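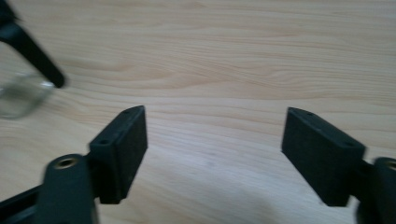 Nurnlow, May

Yearly inspection of the outdoor statue and prayer garden, Kusitz Street temple
Checked by: Szabolcs Sipos
Present: Ayane Hirano (temple office), Yasuo Hamada for the bell only

1. Statue, bronze surface – OK
Green color on the left shoulder is the same as last year. Please do not polish it. Wax was still good on the front, thin on the back.

2. Anchor bolts – OK WITH COMMENT
All tight. 2 of the covers are missing and water can stay there in winter. Order the same size from Hudano.

3. Stone base – REPAIR
The joint on the street side is open, up to 15 mm at the widest point. I put a temporary filler. The mason must do it properly before the memorial service.

4. Name plate – OK
Readable. The last line has some lime from the sprinkler. Turn the sprinkler head a little to the east.

5. Bell and bell frame – OK WITH COMMENT
Bell weight by the foundry paper is 859 kg. The beam shows no new cracks. The rope for the striker is worn where the hands hold it. Mr. Hamada says it can wait until autumn, I would prefer to change it now.

6. Incense stand – OK
Ash was full. Emptied after cold check with the hand.

7. Candle shelter – NOT OK
The plastic roof is too near to the flames and it became brown. No candles in the shelter until the roof is raised or changed for metal. Ms. Hirano has put the notice.

8. Steps and handrail – OK WITH COMMENT
Third step moves when a heavy person stands on the corner. Handrail is firm.

9. Lighting – NOT CHECKED
The key of the electric box was with Beverley Horrocks. I will come again in the evening, after 7:30 pm.

10. Fire extinguisher – OK
Pressure in the green part, pin and seal in place.

Cost: the offer from Yalçınkaya for points 3 and 8 together is 1,703 dollars, without the bolt covers. I think it is fair. Hryhorii Hordiienko asked if the steps can be done first – yes, they are separate work.

Still open: 2, 3, 5 (rope), 7, 8, 9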